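In praise of the carpet tile

I never meant to have feelings about office flooring, but then we took on the unit at Sandon and I had to choose some.
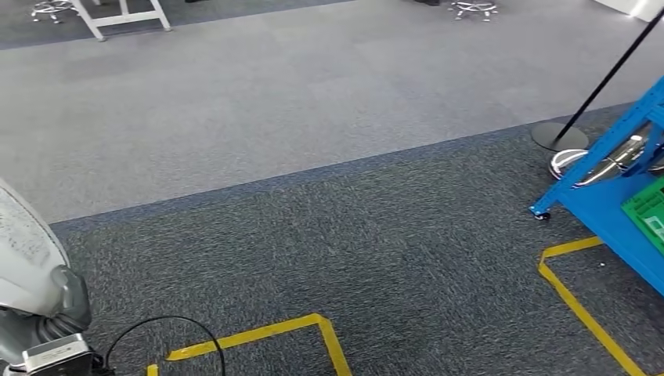
Two greys, a bit of yellow tape and the blue cart on its casters.

The lighter grey went down first. It's a soft, flecky thing and I loved it in the sample book, then ran out of it (my measuring, my fault) and had to find a partner. I came home from Gadness one evening in June with 27 boxes of charcoal in the back of the van, all speckled with black and white, and I think it's the better of the two! Crumbs vanish into it -- so do small screws, mind you, and I've spent a good while on my knees patting about for those.

Then there's the tape. I'd put it off for weeks as it felt a bit bossy, marking out corners on a perfectly nice floor, but it has done more for our tidiness than any amount of nagging. You park things by the lines and you can see straight away when something has wandered. Ours is 50 mm wide, and yellow shows up beautifully on the dark tiles. Press the corners down hard with the back of a spoon.

The cart is my favourite, I'll admit. Royal blue, perforated panels, and it cost me 100 pounds second-hand from Sheehan. I'd happily have a second one if there was anywhere left to put it.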